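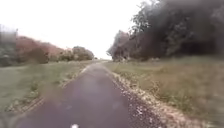
The Dodach had covered 266 metres of path without trouble when it turned right and drove into the gravel. It kept going. By the time Chrysanthi Theodorakopoulos reached it, both right-hand wheels had sunk, the left front wheel was spinning in the air and the motor housing was too hot to touch.

It was a Tuesday in November, and the delivery robot was on its 121st run for Situdora, which had been testing it on a route between two villages. Theodorakopoulos was the safety attendant that morning. She was walking behind it and had a stop button on a lanyard round her neck. She pressed it twice. The robot did not respond until the third press.

"I wasn't in danger," she says. "But if there'd been a child on that side, I'd have been telling you a different story."

Two faults were found. The first concerned how the robot tells path from verge. Its software, supplied by Lumudell, looks for a clear line where the asphalt ends. A ragged edge, where loose stone runs into the tarmac, gives it little to work with, and flat light under a white sky makes matters worse. The log shows the software moving its idea of the right-hand edge outwards over several seconds, until it had taken in the whole gravel strip. It then steered for what it believed was the middle.

There should have been a second check. Wheel slip above a set limit is meant to cut the motors, but the limit had been raised in the summer after a run of false stops on wet leaves, and it was never put back.

The stop button was a separate matter. Oravec, which makes the radio link, traced the delay to a receiver mounted low behind the front body panel. On the bench it answered every time. Outdoors, with the attendant walking directly behind, some presses were lost.

Situdora suspended the trial that afternoon. The receiver has since been moved to a short mast at the rear, and the robot now stops by itself if it loses the link for half a second. The old slip limit is back, false stops included. Lumudell has retrained the edge detection using 592 stretches of rough verge.

Testing started again in the new year at walking pace, with two attendants, one of them always on the gravel side. Theodorakopoulos still does the early shift. She tests the button before every run, from behind, at the full distance, and writes down the result.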